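3.2 Materials and layout

The object set was drawn from the Dirklow collection of small colored prisms, in which every shape is available in several colors and every color in several shapes. Crossing the two attributes in this way means that neither one alone identifies a piece, and a sorting rule has to name at least one of them explicitly. Stars, pentagonal prisms and cylinders were all included. Stars were kept in the set in spite of their narrow points, which make them harder to place close to a neighbor.

All layouts were prepared on a light-colored wooden board resting on a perforated table. The board marks the limit of the work area - a piece lying beyond its edge was treated as lost and the layout was discarded. Pieces were scattered by hand with no template. The only constraint was that each piece had to stand on a flat end, so that its outline could be read from above.
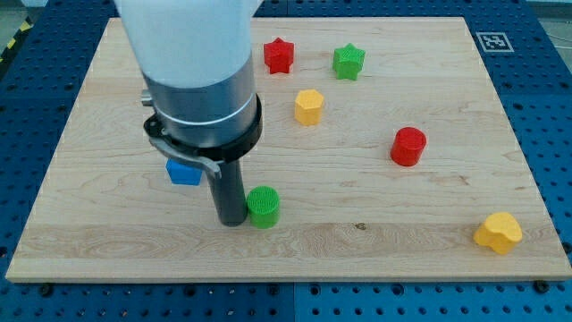

Figure 4. A layout of seven blocks on the wooden board, with one red and one green star near the far edge.

Two annotators, Frauke Haberkorn and Xinyi Shao, labeled each layout independently for color, shape and nearest neighbor. Of 2373 layouts prepared in this way, 126 were discarded under the edge rule before labeling began. The annotators disagreed on at least one label in 341 of the remainder. Most of these cases concerned the nearest neighbor, where two candidates lay at almost equal distances from the piece in question. Such ties were settled by measuring between the centers of the top faces, following the convention used for the Filtetti layouts.

Color labels caused few problems. Shape labels were less stable when a pentagonal prism was seen at a low angle, since its near faces can then be mistaken for the side of a cylinder. For this reason the final shape label was always assigned from the top face. Pairs of equal shape but different color, such as the two stars in Figure 4, were recorded separately and are used in Section 3.3 to test whether grouping by shape survives a change of color.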